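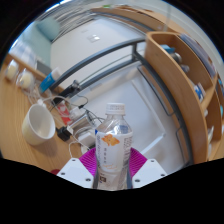
The head of demonstrations at Zevberg has spent most of the past year picking things up and putting them down again, and has opinions on the subject. Zevberg teaches robot arms household jobs, and it does so with a gripper that a person carries by hand. The current job is bottles. You close two ridged magenta fingers on a plastic water bottle, in and among the mug, the adapters and the cables that any desk collects, and you move it somewhere else. Then you do it again.

"My mother asked what I do all day," the head of demonstrations told me. "I said I move a bottle. She asked if I had thought about going back to school. I have two degrees."

The project is called Flevwood, after a street one of the founders used to live on. It holds 2358 demonstrations so far, of which 1634 have survived review. I asked what became of the others.

"Me, mostly. I hesitate. You reach for the thing, you change your mind halfway, you go in from the other side. A person watching wouldn't notice. The robot notices, and then you have a robot that dithers." There was a pause. "We had one that dithered beautifully."

Why not drive the arm by remote control, as other shops do? Zevberg tried that first, with a rig called Babalola, and collected 982 demonstrations on it before giving it up for desk work. The rig still gets used for heavy lifting.

"With the remote you're always a bit late. You squeeze, and then you wait to find out if you squeezed. With the tool in your hand you feel the bottle give, so you stop. I'm faster and I swear less."

A session lasts 40 minutes, after which the wrist begins to complain and the data gets worse. New people always want to go longer. They are also far too neat.

"They clear the desk! They put all the cords in a drawer first. I tell them to put it all back. Whoever buys this thing is going to have cords."

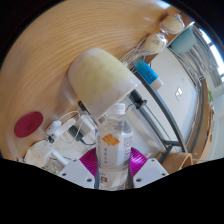 On being copied

I wondered if it was strange to watch an arm do what your own hand did a month earlier.

"It has my habits. I tip my wrist a little before I close the fingers – I never knew I did that until I saw the arm do it. My partner says I pick up a coffee cup the same way, so now I can't drink coffee in peace."

Flevwood moves to a second site, Zustivholm, in July. The desks there are taller, and everyone's elbows will have to learn the job over again. Bottles stay on the list. Mugs come next, handles included, and the head of demonstrations is not looking forward to the handles.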